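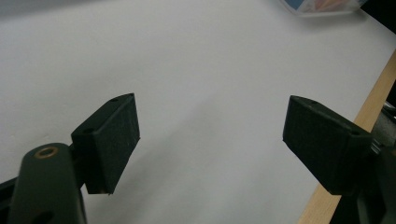
## Recording kitchen chores for a robot at home: tips from a doubter

Hesteo's starter guide says 260 examples will teach a system to put away food containers. I don't buy it. Still, if you're going to spend your evenings on this, don't waste them.

- Wipe the table and leave it bare between tasks.
- Start each take with the grippers open and well apart.
- Use containers you own already. Flenumow sells a "training set" of tubs, and I can't see what's special about them.
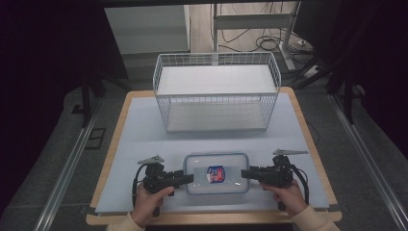
One reader wrote in to say that bad takes should stay in, as long as they're marked, and that throwing them out left her with a system that gave up after the first slip. Fair enough. I'd keep mine in a separate folder until somebody shows me numbers.

Check the finger pads before every session. Frayed tape can catch on a lid, and then you've recorded a snag 5 times over before you notice.
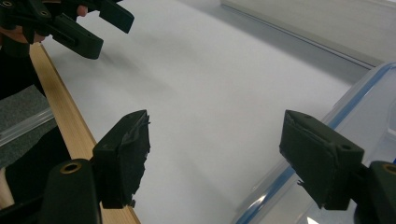
Stop when your hands get tired. Sloppy takes count toward the total on the Drirnell forum, where people brag about 744 in a weekend, and I wonder how many of those are any good. I made 228 last January and dropped over half.

Move the container between takes. Turn it, slide it closer to you, stand it up.
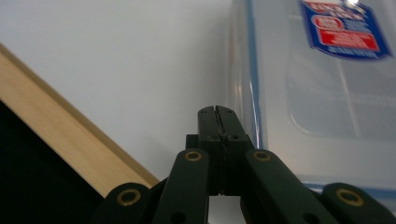
Close the fingers fully at the end of a take so you can find the cut later. Testa's software claims to find it for you. Mine missed plenty, so I still trim by hand on Wednesday nights.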